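Everybody keeps telling me you can sort a junk table in 30 minutes. I have doubts. Thread.

First claim, from the Yook tidying course: start with the rope. Get the rope under control and the rest follows. Does it? 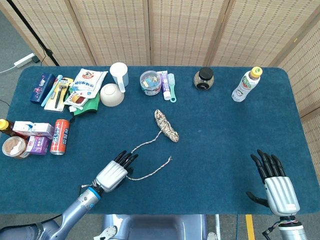
Muireann Mulligan
Writes about household clutter, Stultside

A coiled bundle with a long tail still wandering over the blue carpet top. One end is frayed. I'd call that half a job. And the toothbrush and the razor, still in its package, are along the back edge, where I'd bet they stay until Christmas.

Second claim: "group like with like." Fine. What is a bowl like? What are scissors like? I have read 200 of these tips and not one says.

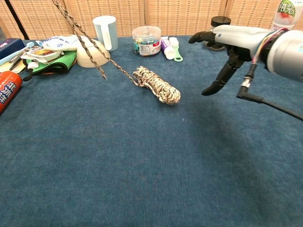

Rope, upside-down bowl, blue cup, scissors on cardboard. Group that.

Everaldo Andrade swears by 3 boxes and a label maker. He also owns 2 label makers.

My own method is a drawer. I've been using it since July and will report back if it ever shuts.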